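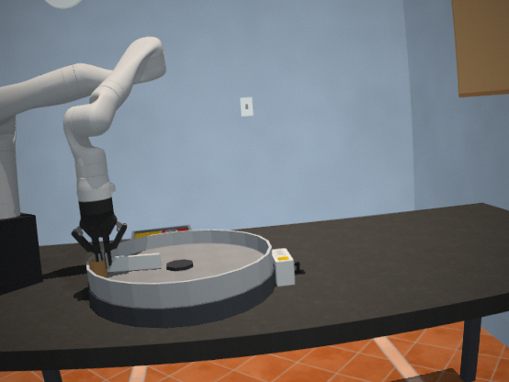
Arm over the round basin.

About Gelby

Gelby is a language school on the second floor of the Becerra building in Prurkham. We teach Korean and English to adults, mornings and evenings, in classes of up to 4 people. Woo-jin Noh started the school and still teaches the beginners. The reading room has 1,432 books and almost 80 films, and students may borrow 2 at a time.

New classes start in October. Placement interviews are free and take half an hour. Fees are due by the second lesson.

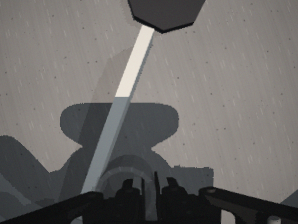

Han-gyeol Ji writes that the evening class moved faster than expected, and that the reading room should stay open later on weekdays. It now closes at nine.

The bus from Skasora stops across the street. Parking is behind the building.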